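Why do things dry?

I've been thinking about puddles. When I was small there was a dip in the pavement outside our flat in Vomville, right by the bins, and every time it rained it filled up and I jumped in it on the way to school. On the way home it was usually gone. I was quite cross about it. Where does a puddle go? Some of it trickles down the cracks, fair enough, but our dip didn't have any cracks, because I checked with a stick.

The answer is that it went up into the air, a tiny bit at a time, while I was doing spellings. The grown-up word for this is evaporation. Say it slowly: ee-vap-or-ay-shun. You can hear the word "vapour" hiding in the middle, and water vapour is what we call water when it has turned into a gas and is floating about where you can't see it.

So how does it get up there? Water is made of teeny pieces called molecules. They are far too small to see, even with the microscope in the school cupboard, and they never keep still. They jiggle and bump and shove each other like a class waiting to go out to play. Some jiggle faster than others. Every now and then a really fast one at the top of the puddle gets such a good shove that it flies off into the air and doesn't come back. Then another one goes, and another. Keep that up all afternoon and you've got no puddle!

You might be thinking, hang on, doesn't water have to boil before it turns into a gas? I thought that too, for years. Boiling is the fast, bubbly way, when it happens all through the water at once. Evaporation is the slow, quiet way, and it only happens at the surface, and it can happen on a chilly day in a woolly hat.

There are things that speed it up. Warmth is one, because warm molecules jiggle faster and more of them escape. Wind is another. The air just above a wet thing gets crowded with water vapour, and a breeze pushes that damp air away and brings in some drier air with room in it. That's why washing on the line loves a blowy day, even a cloudy one. And spreading the water out helps a lot! Remember, the molecules leave from the surface, so a big thin splodge of water dries much faster than the same water in a narrow cup.

Now think about the washing up. If you stack clean plates flat, one on top of the other, the water gets trapped between them and there's hardly any air for it to escape into. Stand a plate up on its edge and two good things happen. The drops slide down and drip off the bottom, and the air can get at the front and the back.

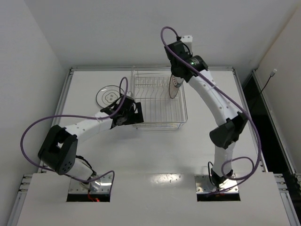 Wongsuwan Children's Science Club, Questions and Puddles Team

A rack made of wire is handy for this, as the drips fall straight through the gaps and the air comes up through them too. The upright wires in a rack are there to stop the plates flopping over on to each other. My gran never owned one. She leaned her plates against the kettle, and they dried perfectly well until somebody wanted tea.

Shall we try it out? My friend Panya Nakpan and I did this one on her kitchen windowsill in May. You need a saucer, a small glass, a spoon and some water. Put 2 spoonfuls of water in the saucer and 2 in the glass. Leave them next to each other somewhere they won't get knocked. Then go and do something else and come back to have a look every so often. Which one do you think will be dry first? Write your guess down before you start, so you can't change your mind later (I always try to).

When you've done that, you can make a drying race. Dip two old socks in water and squeeze them out the same amount. Hang one up by its toe and scrunch the other into a ball. Give them both a feel after 40 minutes. We used Thanakorn Jitpraphai's football socks and he has asked me to say that they were clean.

One more thing, and it's my favourite. Lick the back of your hand and blow on it. It feels cold, doesn't it? The fastest molecules are the ones that fly off, and they take their energy with them, so the ones left behind are slower and cooler. Your skin gives up some of its heat as well. Sweating works like this, and so does that horrible shivery feeling when you get out of the swimming pool and can't find your towel.

And the puddle by the bins? Its water is still going round. Up in the sky, where it's colder, water vapour turns back into tiny drops and makes clouds, and sooner or later the drops get big enough to fall on somebody. It might have come down on Vomville again, or on the sea, or on a cow. If you find a good puddle this week, draw round the edge of it with chalk and go back after lunch to see how far it has shrunk.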